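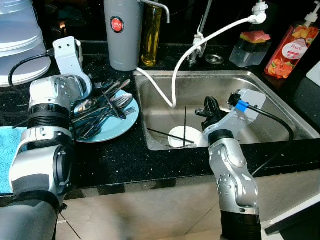
The Drambridge Wet Play Trolley

Home > Classroom > Break and lunchtime > Wet play

£126.00 including VAT
In stock

If you have ever stood at a classroom window at twenty past ten and watched the rain start just as the bell was due, you'll know why we make this trolley. Indoor break is a funny time of day. The children are ready to run about, the teacher is ready for a cup of tea, and somewhere in the stock cupboard there is a box of jigsaws with bits missing and a pack of cards held together with a perished elastic band. We used to be in and out of schools a good deal before we started selling things to them, and the wet play box was nearly always the saddest thing in the room!

So the Drambridge is our attempt at something better. It is a wheeled trolley with four deep drawers, a flat top with a raised lip all the way round, and a set of games and drawing things chosen for a full class of 32. You wheel it out, pull the drawers off their runners, put one on each group of tables and off they go. At the end the drawers slide back in and the trolley goes back to its corner.

It stands 88 cm high, so most children from Year 2 upwards can see what is on the top without climbing on a chair, and it goes through an ordinary classroom door with room to spare on either side. The front castors have brakes. The body is birch ply with a clear lacquer, which wipes down nicely, and the drawers are a tough moulded plastic that has put up with a great deal of dropping in our own warehouse (some of it on purpose).

What comes in the drawers

We have tried to keep each drawer to one sort of play, and after a lot of shuffling things about we settled on these.

Red drawer: card games and dice games. Snap, Happy Families, a memory game with British birds on it, and plenty of plain dice with a felt-lined tray to roll them in. The felt makes more difference to the noise in a room than you would believe.

Blue drawer: building. Interlocking wooden pieces in a drawstring bag, along with a little booklet of things to try. We left out anything with a motor or a battery.

Green drawer: drawing and folding. Coloured pencils, sharpeners with lids, squared paper, plain paper and a pad of origami squares. No felt tips, though there is space for your own if you are feeling brave.

Yellow drawer: board games. Draughts, ludo, a snakes and ladders board that folds flat, and Utlow, our own game. Utlow is a simple matter of getting your sheep over the hill before the weather turns, and a round is over in the length of a normal break, so you shouldn't have anybody in tears over an unfinished match when it is time for maths.

Every piece has a small coloured dot to match its drawer. It seems a fussy little touch when you first unpack it, but by about the third rainy day the class will be finding stray counters under the radiator and putting them back where they belong without being asked.
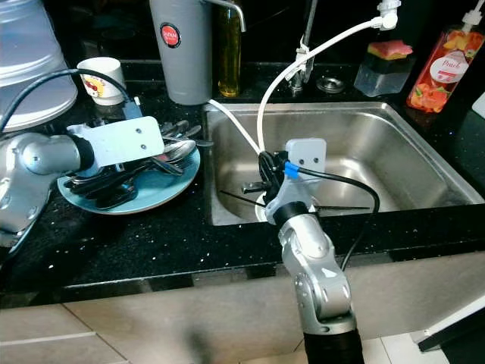

Smaranda Pascu: We've had ours since April and it lives by the book corner. The dice tray is the favourite by miles, and my Year 4s have made up their own rules for the sheep game, which I don't fully understand but they play it very happily. My one grumble is that the green drawer needs topping up with paper sooner than I'd like. Could you do a larger pad?

We can indeed, and thank you for asking. The refill pack for the green drawer now comes with a bigger pad of squared paper as well as a fresh set of pencils, and you will find it with the other spares on our Refills page. If you already have a trolley it will fit yours, whichever year you bought it.

Which ages is it for?

We put it together with Years 2 to 6 in mind. Reception and Year 1 can certainly enjoy a good deal of it, but the dice and some of the counters are small, and we would ask you to take those out first and keep an eye on the rest. For the younger classes we also do a version with chunkier pieces, called the Dasov, which has the same body and the same castors and comes with picture dominoes and threading shapes in place of the cards and dice.

Plenty of schools buy one Drambridge between two classrooms and share it, and that works perfectly well if the rooms are next door to each other and you don't mind a bit of negotiation when it pours. A ramp is no trouble. Stairs are another matter when it is full, so if your classrooms are on more than one floor we'd suggest a trolley for each.

Putting it together

The trolley arrives in two boxes and needs a little assembly. There is an Allen key in the bag of fittings and you will want a crosshead screwdriver of your own. Allow yourself an unhurried half hour after school, preferably with a colleague to hold the sides.

1. Lay the back panel face down on a carpet or a folded blanket and fix both side panels to it with the long bolts. Leave them finger tight for now.

2. Slot the base in and turn the whole thing upright. Go round all the bolts again with the Allen key.

3. Fit the runners with the little rubber stop towards the front, and check that each drawer glides before you move on to the next one down.

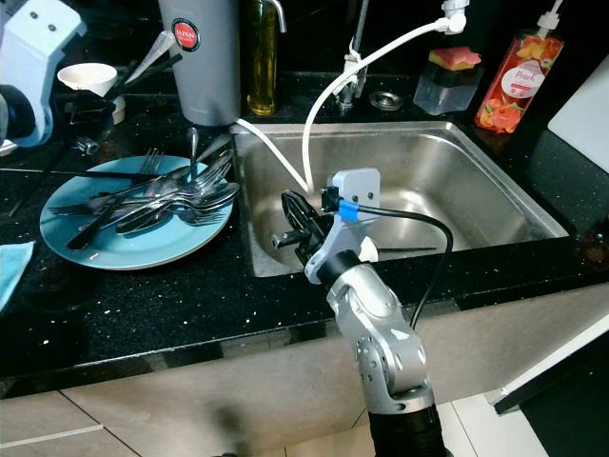 4. Turn the trolley on its side and push the castors into their sockets until they click. The braked pair go at the front.

5. Stand it up, drop the top into place and screw it down from underneath.

6. Stick the contents cards inside the drawers. There are blank ones too, for anything you would like to add yourself.

If a bolt has gone astray, do please ring us before you go hunting for a substitute. We keep spares of everything and will gladly pop one in the post.

Looking after it

A damp cloth and a drop of washing-up liquid will see to the body and the drawers. Please don't leave the trolley outdoors, even under a canopy. The playing cards are plastic coated and can be wiped, but the boards are ordinary card and would rather you didn't. Rafferty, the workshop that builds the bodies for us, recommends tightening the bolts once a year, and the start of the autumn term is a good moment to do it.

Delivery and returns

Delivery to mainland UK schools is free and we can deliver to the school office on a day that suits you. Let us know in the notes box if you have a narrow gate, a long drive or a lunch delivery we ought to steer clear of. School purchase orders are welcome.

You may send the trolley back within a month if it isn't right for your class, as long as it hasn't been put together. Drawers, games and castors can all be bought separately.

Page last updated Sunday, August 30, 2026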